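Gripper build, shared workshop. November, 4:30 pm

Reprinted the Zatberg finger mounts at 300 mm/min after the last set delaminated. Trigger spring swapped for the softer one. Logging to the Plivis box at 200 Hz.
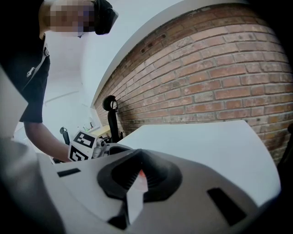 Pose jitter is down to 2 mm at rest. The two marker cards on top of the gripper are set at an angle to each other, so one should stay readable as the wrist rolls. Headset tracking still drifts when the operator leans over the table. Recentre between takes.

Take 523: plate at the back of the table, left hand picks. Time offset between the hands still to be measured.

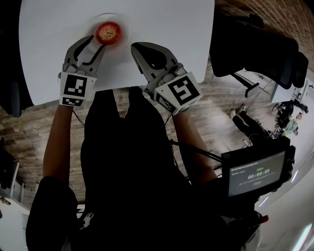
Does the Szulc board need its own supply?
Only if both encoders share the rail. On one encoder the bus voltage holds.

To do: re-glue left pad, shorten cable, order M3 inserts.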